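Laundry Folder, Part-Time — Kukton guest rooms

Nosesska runs furnished rooms for long-stay guests in Kukton and on the Oder side of town. We are looking for 2 people to fold and put away clean laundry in the rooms. The job is 20 hours a week, mornings, starting in July.

What the work is

You collect the clean laundry from the Rizk building and take it to the rooms on your list. Guests' clothes and house linen come back in the same bag, so everything gets sorted first. There is no folding table in the rooms. We sort and fold on the bed.

On a normal morning you will have trousers laid out flat, a stack of folded towels next to them, and socks still waiting for a match. Some beds have a woven bamboo mat on top, and it stays on while you work. Quilts and blankets get folded too.

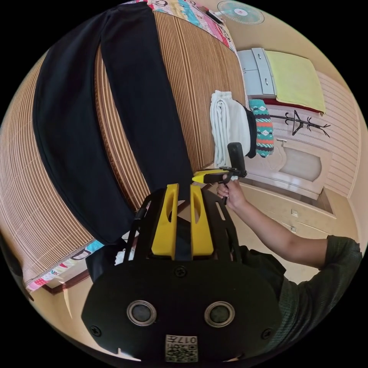

What we ask for

You can fold neatly and the same way every time. We will show you our fold for towels, and it takes most people a morning to learn.
You can carry a full bag up 4 flights of stairs. The Rizk building has no elevator.
You leave guests' own things where they are — remote controls, chargers, papers.
You speak enough English to read a room list.

Experience in a hotel or laundry is helpful but not required.

Pay

2,000 a month before tax, paid on the last working day. Lunch is not included.

How to apply

Leave a short note with your name, phone number and the hours you can work at the Nosesska front desk in Kukton, before noon. We will call you to set up a paid trial morning.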